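Trova: timeline and labeling software for two-gripper demonstrations

4 min read

Trova takes the recordings from a pair of hand-held grippers and turns them into one lined-up session that you can scrub, label and export. We built it for handovers, where two tools are close together, the fingers hide half the object and every bad timestamp shows up right away.
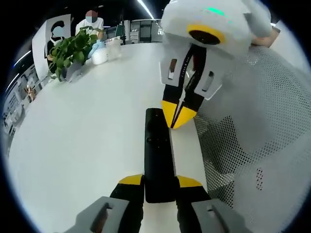
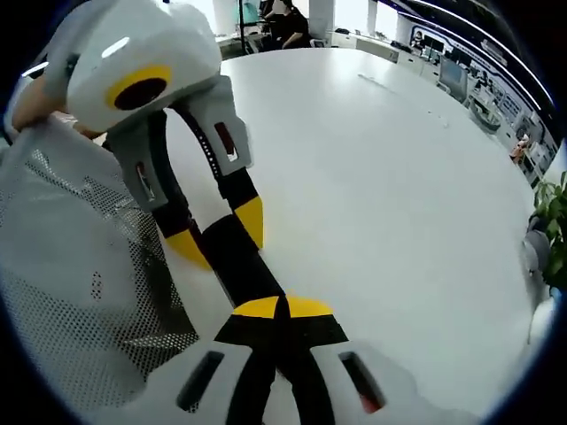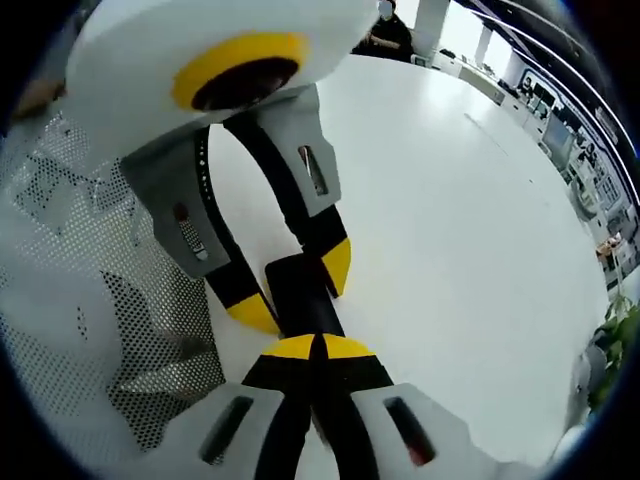

Two hand-held grippers at a white table, each with yellow fingertips.

Each recording gets its own track. Trova matches the clocks first, then works out where each tool was in the room, then draws both paths in a single 3D view. You can drag the playhead and watch both tools move while the two videos play alongside (this is the part we all end up playing with!).

What's in Olvera, the new release

Contact marks. The tracker follows the fingertips and suggests the point where a grip closes or opens. Suggestions stay gray until a person accepts them, and you can nudge one a single video frame at a time with the arrow keys.

Overlap view. Shows every stretch where both tools have hold of the same object. Imke Sauerland wrote the first version over a Sunday and it was so handy that we dropped the older table view the same week.

Lost tracking. If a tool loses its position, the path is drawn dashed and left out of the export. You can fill short gaps by hand, and filled sections keep a flag so your training code can skip them.

Batch mode. Point it at a folder and it will process up to 3,000 sessions in a queue, 16 at once on a machine with enough memory. The Sotdale group leaves theirs running and opens the review list in the morning.

Needs and limits

Linux or Windows, 100 GB of free disk for the working cache. Two tools per session for now. Wide fisheye lenses are fine, but calibrate every lens separately, even on matching tools. Very shiny tabletops can still throw off the position tracking, and we're working on that for Sornemside, the release after this one.

Older project files open without conversion.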